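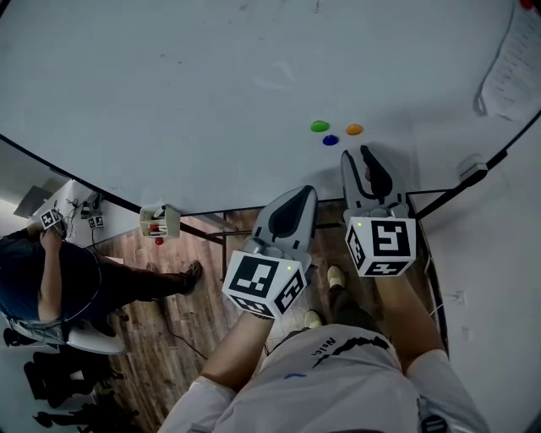
Re: [home-automation-chat] Can it do the chores yet?

From: Rocío Usuga
Date: 2021-05-27

Kevin Villanueva wrote:

> I've been reading this list for a couple of years now and I keep seeing
> the same clips go round. A machine folds a towel, everyone claps, and then
> I go downstairs and my own towels are still in a heap. I run the back of a
> small framing shop (mouldings, glass, far too much cardboard) and I'd pay
> good money for something that cleared the benches and put notices back up
> on the board when they fall off. Which they do, daily.
>
> So, plain question for those of you who work on this stuff. Can it do the
> chores yet? And if it can't, which one goes first? My brother-in-law
> says five years but he said that about the trams.
>
> Kevin V.

Hi Kevin, hi all,

Short answer, no. Longer answer, it depends what you call a chore, and I'm going to go on a bit because your notice board is very nearly the thing I've spent this spring on!

I'm at Skerilberg, on the side that collects the hand movements the machines learn from. So I don't build the arms, I spend my days with people who hold a gripper in each hand and do ordinary jobs with them, over and over, while everything gets recorded. Lately that's been a whiteboard, a sheet of printed paper and some little round magnets. Put the sheet up, pin it, take a magnet off, stick it somewhere else, shuffle them about. You'd do it while talking on the phone. Try it with two stiff fingers on each side and no feeling in them and you'll be cross inside ten minutes (I was, and I'd designed the task).

The magnets are the nasty bit. They're small, they're rounded, and they sit flat against the board, so there's hardly anything to get hold of. Pull straight back and the finger slides off the top. What most people end up doing is getting one fingertip under the rim and tipping it, and then it comes away with a snap and half the time it goes on the floor. Paper is bad in a different way. It curls. The corner you were aiming for has moved by the time you get there, and if you press too hard to flatten it you've dragged the whole sheet sideways.

Then there's doing both at once, one side holding the sheet and the other bringing the magnet, and that's where I'd say your five years comes in, if you want my guess. One hand picking up one solid thing is in decent shape. Two hands sharing a floppy thing is still hard work.
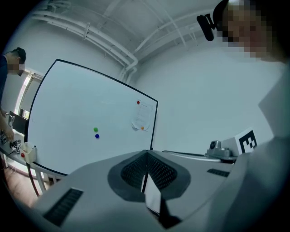 And the people are so much better at it than the machine, even with the same clumsy fingers. Martti Saarela, who joined us from a joinery place, had a magnet off on his first go by rolling it, which none of us had thought of. We've got 3,321 recorded goes at the board now and 1,478 of them are ones I'd happily train on. The rest are dropped magnets, crumpled paper, somebody sneezing. Blažena Kováčik reckons I'm throwing away too many and that a drop followed by a good pick-up is worth more than a clean one. I've been coming round to her view, grudgingly.

For what it's worth, we tried an early version of the learned thing on the real arm in a batch of 378 runs, magnets only, no paper. It was all right when the magnets were well apart. Put 2 of them close together and it would dither between them like me at a cake counter.

So for your shop, Kevin, in the order I'd expect things to turn up:

Carrying boxes from one known spot to another. You could get that now if your floor's clear (is your floor clear?).

Clearing a bench of solid things into a tub. Getting there, slow, would want watching. I wouldn't let it near the glass.

Notices back on the board. Later, and I'd buy stronger magnets in the meantime.

Towels. Ask me again in August, when the Cakimow lot are meant to be showing theirs. Kevin Giraldo has seen it and was quite taken, though he did say it took most of his lunch break to do one flannel.

Would anyone else on here who's tried paper tell me what fingertips you used? Ours are the dark grey pads and I'd swap them tomorrow for something that could feel an edge. I've asked at Branel and had no reply so far.

All the best,
Rocío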